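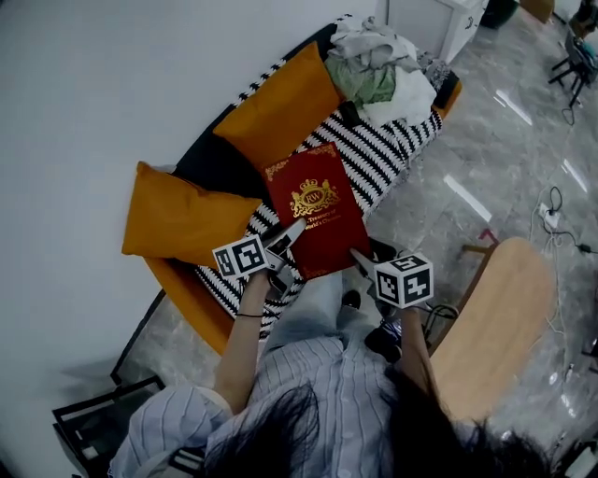 **Young Readers' Library | How Things Are Made**

# How a Book Is Put Together

A book may look like a simple object. It has a cover, a stack of pages and a spine that holds everything in place. Making one takes many steps, and most of them happen before the first page is printed. This guide from the Henex Children's Library explains how a book travels from a writer's desk to a reader's home.

## It begins with words

Every book starts as a manuscript. A manuscript is the writer's own copy of the text, before it has been turned into a book. Long ago, the word meant "written by hand." Most writers today type their manuscripts on a computer, but the old name is still used.

The writer sends the manuscript to a publisher. A publisher is a company that chooses books, pays to have them made and sells them to stores and libraries. An editor there reads the text closely. The editor may ask the writer to explain something better, or to take out a chapter that slows the story down. A book may go back and forth between the two several times.

Next comes the copy editor, who looks for mistakes in spelling and punctuation. The copy editor also checks that the facts agree with one another. If a character has green eyes in the first chapter and brown eyes in the last, the copy editor should notice.

## Planning the pages

A designer decides how the book will look. The designer picks the size of the pages and the style of the letters, called the typeface. Books for new readers often have large letters and wide spaces between the lines, so that the eye can find its way easily.

If the book has pictures, an illustrator draws or paints them. The designer then leaves room for each one. In a picture book, the words and pictures are planned together, and a page turn can be used to hide a surprise.

## Printing on big sheets

Most books are not printed one page at a time. Several pages are printed together on one large sheet of paper, on both sides. The sheet is then folded. A folded sheet is called a signature.

You can make a very small signature at home:

1. Take one sheet of plain paper.
2. Fold it in half, and then fold it in half again.
3. Without unfolding it, write the numbers 1 to 8 on the pages in order. Lift the corners gently to reach the inside pages.
4. Open the sheet and lay it flat.

Look at the numbers. Some are upside down, and they do not follow each other in order. Printers must arrange their pages in this same mixed-up way, so that everything reads correctly after folding. This arrangement is called imposition.

## Holding it together

When the signatures are ready, they are stacked in order. This is called gathering. They can then be joined in different ways:

- **Sewn binding.** Thread passes through the fold of each signature. Sewn books are strong and usually open flat.
- **Glued binding.** The folds are trimmed away, and the edges are covered with glue. Many paperbacks are made this way.
- **Stapled binding.** Staples go through the middle fold. This works well for thin books and magazines.

A hardcover book also needs a case. The case is made of stiff board covered with cloth or paper. Strong sheets called endpapers join the case to the pages inside. Open a hardcover at the very front – the endpaper is the first thing you will see.

## Words to know

**Spine:** the narrow side of a book, where the pages are joined.

**Fore edge:** the side opposite the spine, where the pages open.

**Gutter:** the inner margin, where two facing pages meet.

**Title page:** the page that gives the name of the book, the writer and the publisher.

## Caring for books

Wash and dry your hands before reading. Turn each page from its outer corner, and keep your place with a flat bookmark. Do not leave a book lying open and face down, as this strains the spine. If a page tears, please do not use household tape, which can turn yellow and sticky with age. Bring a torn library book to the front desk and tell a member of the staff.

*Henex Children's Library, Reading Guide 69. Last reviewed June 27, 2024.*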